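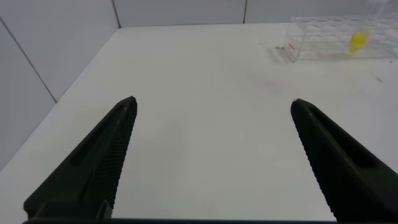 The bench at Huerta is wiped down at the end of every working day, and Baltazar Camacho can tell you which marks have never come out. He has run the small water testing laboratory on the edge of Drindton for long enough to have bought most of what is in it, including the tables.

"People ask about the instruments," he says. "I spend more of my time thinking about the tables."

Huerta tests private wells, farm tanks and a few swimming pools. Last year it dealt with 3,314 samples, nearly all of them in tubes that a person filled, capped, carried and stood in a rack. The work is repetitive and depends on small habits. A tube goes back in the hole it came from. A label faces the person reading it. Anything spilt is dealt with before the next sample comes out.

White surfaces were a deliberate choice. The old benches were dark green, bought second-hand from a school in Floratham, and they hid everything. Dayana Zavala, who joined Huerta as a trainee, remembers leaning on one and finding dye on her sleeve at lunch. On white, a drip of indicator shows straight away. So does a crumb of dirt from the outside of a farm bottle.

The drawback is that white shows the old marks as well. A faint pink smudge will survive a good deal of rubbing. Zavala starts with warm water and a little detergent, then uses alcohol on a folded cloth, and stops there. Scouring powder is banned. It takes the mark out, she says, but roughens the surface so the next one goes in deeper.

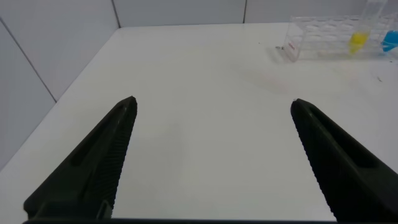 Racks cause more argument than tables. Wenceslao Cuautle, who does most of the bench work, prefers clear plastic because he can see the level in a tube without lifting it. Pieter Koster, who came to Huerta from a dairy laboratory, would have wire ones throughout. Clear plastic scratches, he points out, and goes cloudy if it is washed too hot. The two men share a sink and have not settled it.

Caps are simpler. Colour is there to save reading, and it only works if everybody uses it the same way. Huerta had a bad week in May when a delivery from its supplier, Catusa, came with the wrong colours and the tubes were used anyway. Camacho had 20 samples taken again at the laboratory's expense, at a cost of 350 pounds in fuel and overtime. The colour chart is now taped inside the cupboard door.

Higinio Bañuelos, who farms outside Drindton and has his well tested twice a year, was one of those who had to fill a second tube. He did not mind much. He had never seen the laboratory until he drove over with the replacement, and he was surprised by how little was left out on the benches.

Camacho's rule is that only the rack in use stays on the table, pushed towards the back so that sleeves do not catch it. Notebooks go on the shelf and pens go in a pocket. He is looking at replacing 2 of the older tables next, and he wants them white again.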